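Subject: Re: Druradar hail alerts for Hustthorpe

> Druradar flagged 2-inch hail for Hustthorpe at 4:10 pm, a full
> 40 minutes before the county said a word. I think we should
> switch the list over to their alerts for spring.

I'd hold off. I went back through February and Druradar sent my phone 37 hail alerts. My gauge is on the Bimthorpe side, and I logged pea-size stones on two of those days. Being early is easy if you warn for every cell that shows up on the map.

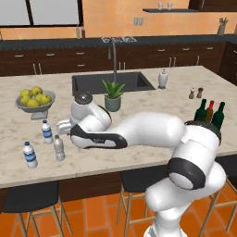

Kitchen island with wine and water bottles

Also, who measured the 2 inches? The spotter reports I can find from Hustthorpe say "large" and nothing else. Druradar's number is a radar estimate, and their page doesn't explain how they get it. The Potgieter station had wind and rain that afternoon, no hail noted.

If somebody has a stone in the freezer and a ruler, send me the measurement and I'll change my tune. Until then I vote we stay with the county warnings.

Potgieter Storm Spotters list | 353 subscribers | Contact the list owner | Back to top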